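Clemadero Robotics Laboratory
Safety and Incident Gallery

Cell Stoppage During Two-Arm Block Sorting
Posted 12/1/23 by Awuor Were, Laboratory Safety Office

In September, the two-arm cell at the Clemadero laboratory stopped without a command from the operator during a block sorting run. No one was hurt. The left arm lost its position signal, held still for a moment and then sagged toward the work surface while the right arm was still moving. The two grippers touched before the operator pressed the stop button.

The laboratory classifies any unplanned contact between arms as a reportable event, whether or not there is damage. The cell was taken out of service the same day and remained so until the review was closed. This page presents the work area and the findings that apply to it. Staff who use the Pudstead cell should read it as well, as the two installations share a wiring plan.

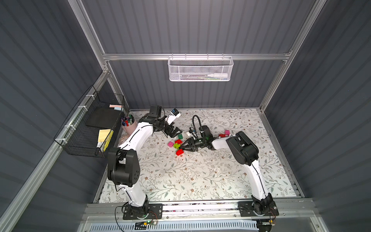
Reading time: 3 minutes

Two arms on a shared rail, with toy building blocks between the grippers. The sorting task requires both arms to reach into the middle of the mat, and this shared zone is where the contact took place.

Findings

The review traced the fault to a cable connection on the left arm. The cable had been refitted after routine service and was not secured at the first joint. Over repeated reaches it was pulled a little each time, until the connection opened under load. The service record showed that the arm had completed around 3000 reach cycles since the cable was refitted. The inspection interval in force at the time did not call for a cable check during that period.

A second finding concerned the control software, Skoryk. When one arm reported a lost signal, the software stopped that arm only. The other arm continued its planned motion for 43 milliseconds before the shared stop was sent. The delay was short, but the arms were already close together, and the left arm had begun to drop. The software has since been changed so that a lost signal on either arm stops both at once.

The third finding concerned the operator's position. The operator was seated on the far side of the control desk and had to stand to reach the stop button. The written procedure did not state where the button should be placed. The review found that the operator acted promptly and followed the procedure as it was written.

Condition of the equipment

The left gripper was removed and examined at the Caltato workshop. One finger was found to be slightly out of line and was replaced. The right gripper showed light surface marks and was returned to service without repair. The rail and both mounting plates were checked for movement, and none was found. No blocks were damaged.

Changes now in effect

Cables on both arms must be inspected by hand at the start of each session. The inspection is to be recorded in the cell log, with the initials of the person who carried it out.

Arm speed within the shared zone is limited to 60 percent of the normal setting. Requests for a higher speed must be sent to the Safety Office in writing.

The stop button must be within reach of the seated operator before the arms are powered.

After any service work on an arm, a test run of 9 full reach cycles must be completed with the other arm parked. The cell may be used for two-arm work only after this test has been signed off.

Reaching into the work area while either arm is powered remains prohibited. This includes picking up a dropped block or adjusting the mat. Operators should switch off power to both arms and confirm the status on the control screen before reaching in.

Reporting

Unexpected movement, a loss of signal or visible cable wear should be reported to the Safety Office before the cell is used again. Reports may be made in person or through the equipment log. Questions about this page should be addressed to Awuor Were.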